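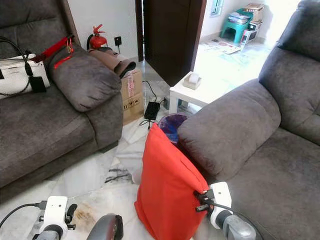 2024-08-16

The sitting room at Zarnville has been in regular use since January, and it is time to set down how its contents are kept. Readers of the earlier Larby entries will recall that the two gray sofas face each other across a narrow walkway. The walkway is to remain clear at all hours. Bags are placed on the seats or against an armrest. 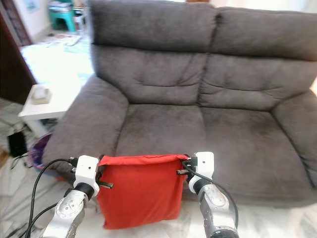 Both sofas are brushed once every 16 days, always in one direction, as the fabric shows every stroke of the hand. Smudges on the seat cushions are treated with a damp white cloth and left to dry before anyone sits. Red fabric items are kept off the seats during this work. A Matar upholstery brush was purchased for the purpose and has proved satisfactory.
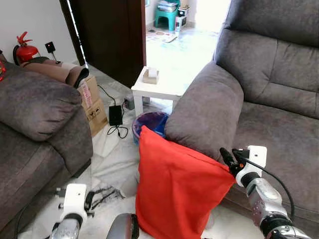
The fire extinguisher stays in its corner behind the sofa. Boxes may be stored near it but never in front of the handle. Power adapters are to be unplugged and coiled when the room is closed for the night, a rule the author has broken more than once.

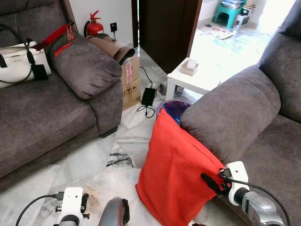 The side table by the door holds tissues and nothing else. The bin is emptied each evening and relined; a roll of 100 liners from Loltetti lasts well beyond a season. A washable cover for each sofa is under consideration, at a price of 28 dollars apiece. Measurements of the armrests will be taken before any order is placed.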